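Ticket 2795: Library holds not syncing to Niren reading log
Status: Resolved
Opened by: Ivars Krūmiņa
Product: Niren (web and Android)

Friday, 9:40 am
My holds list stopped updating. I have 40 books on my want-to-read shelf and 11 of them are on hold at the Dhillon branch. Niren still shows all 11 as "not requested." Two have already been picked up and read. Logging out and back in made no difference. The same thing happens on my phone.

Reply from support, 10:15 am
Thanks for the details. Please open Settings, then Linked Libraries, and tell us which catalog name is shown next to your card. Also let us know if your library changed its website recently.

Reply from Ivars, 12:05 pm
It says Bornenard Regional. The branch moved to the Drovov catalog in August and I got a new PIN at the time. I never changed anything in Niren.

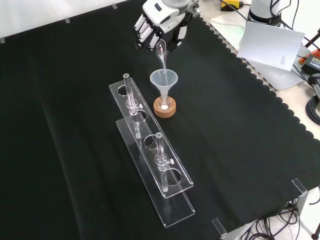 Support, 1:30 pm
The old catalog link still accepts your card number but returns an empty holds list, so no error is shown. Steps to fix:
1. Remove Bornenard Regional from Linked Libraries.
2. Add Drovov and enter your card number with the new PIN.
3. Tap Refresh Holds and wait until the spinner stops.
Your reviews and star ratings are stored separately and will stay where they are.

Ivars, 2:20 pm
Done. Nine holds now show up with the right queue positions. The third book in a fantasy series is matched to the large print edition, which I did not request. I also got error 701 on the first refresh, but the second one went through.

Support, 3:10 pm
Error 701 is a timeout on the first import. The wrong edition can be changed from the book page under Switch Edition. We have added a note to the help page for other readers moving to Drovov.

Ivars, 3:25 pm
Edition fixed. You can close this.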